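4.2 Who may write on the label

Households in the Drakby flats label their leftovers, and they do so with a seriousness the rest of their paperwork seldom enjoys. Labels gave a name, a day or a threat, and the threats were the best spelt. Sharers who had lived together for under a year wrote the longest notes. Couples wrote almost none, preferring to raise the matter of the missing rice at breakfast.

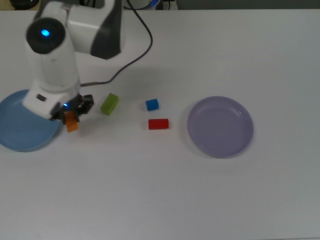 Meenakshi Kotian objected at this point in the group interview that a name on a tub was never a claim to the food. It was a claim to the tub, she said, and anyone who had lent one out in August and got it back at New Year without its lid would understand the difference.

We had coded all such labels as claims to food. Recoding them took 16 evenings and did little for our tempers, but it did separate two habits that earlier work (Nambiar and Bhat) treats as one. Food was forgiven within the week. Containers were remembered for years, in some cases by people who had since moved out.

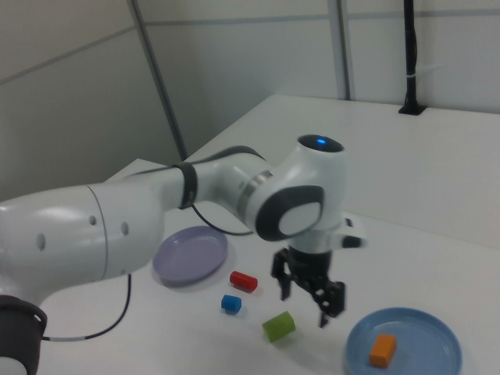 The second habit also explains the shelf rules, which every flat claimed not to have. Asked where a guest might put a pint of milk, residents answered at once and in agreement, then insisted that it could go anywhere. Four households had written their rules down after a quarrel. Two of these had lost the paper, and went on obeying it.

Figure 4. Tabletop with robot arm.

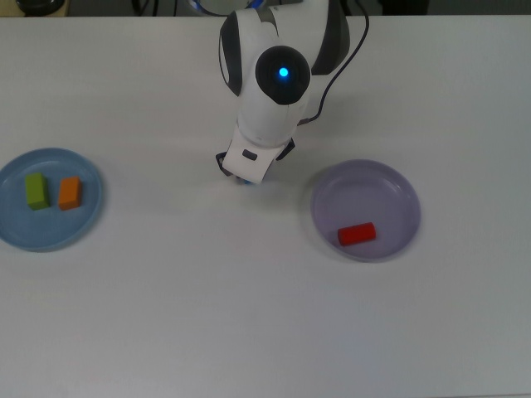

Written rules did not make for quieter kitchens. If anything, they gave the residents something to quote. In one flat the clause on cheese had been amended so often that new arrivals were simply told to ask Subbarao, whose own cheese was, by general consent, the cause of the clause. We return to cheese in section 5, where it causes further trouble.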